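Silvia Paulík still buys records by the crate, and her new picture book about the women of early synth music reads like one of those crates tipped out on a rug. It's loud, it's messy, and I loved it.

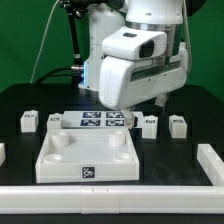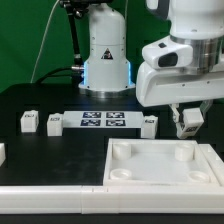
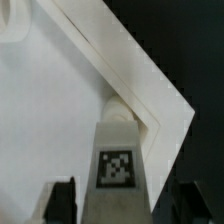

*Tape Loops for Breakfast* profiles 11 players for readers from 8 up. Yareli Solís did the art — all fat ink lines and hot color. Her stage lights are my favorite part, thin strips with the same blue glow as the ones on the white robot arm, and they run across every concert spread. Start with the Sidness chapter!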